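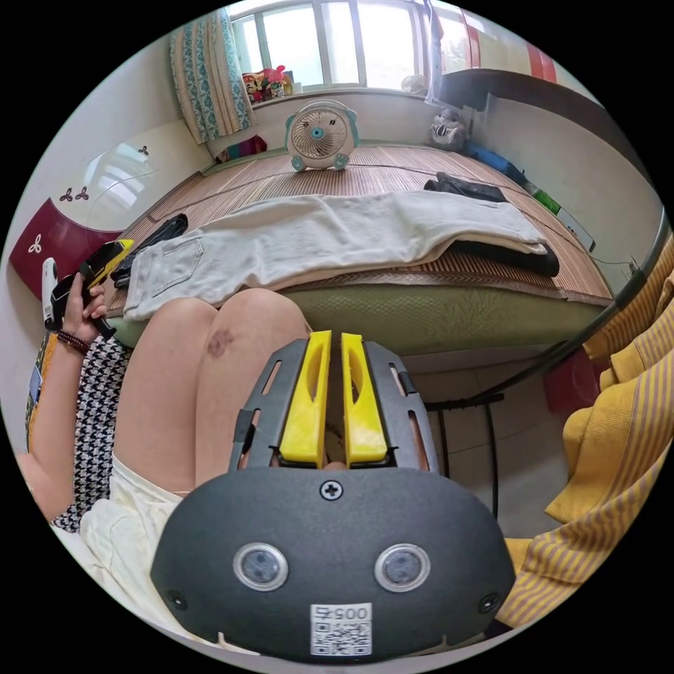
From: Thilini Samarakoon
To: mollah-users
Date: 08/11/2018
Subject: Re: Trulla import drops rows after upgrade

Nusrat Rathnayake wrote:
> After moving to Trulla 7 the nightly import stops short. The source
> file has 1,989 rows and the table ends up with 1,584. No errors in
> the log. The same file loaded cleanly in July under version 5. Has
> the row limit changed?

There is no row limit in either version. The default for duplicate keys has changed. Version 5 kept both rows and wrote a warning; version 7 keeps the first and writes nothing unless the log level is set to "detail".

Check the key column before anything else. Trailing spaces are now trimmed before the comparison, so "A12" and "A12 " count as the same key. Our Prakel exports pad that column and we lost rows the same way.

To get the old behaviour back, add this to the import section of the settings file:

duplicates = keep
trim_keys = no

Both lines are needed. With only the first, the rows load but the index is built on the trimmed values and lookups return the wrong record - Anjana Sikder reported this on the list and I can reproduce it.

Restart the service afterwards. A reload does not pick up changes to the import section.

If the count is still short, please post the header line and the output of the check command.

Thilini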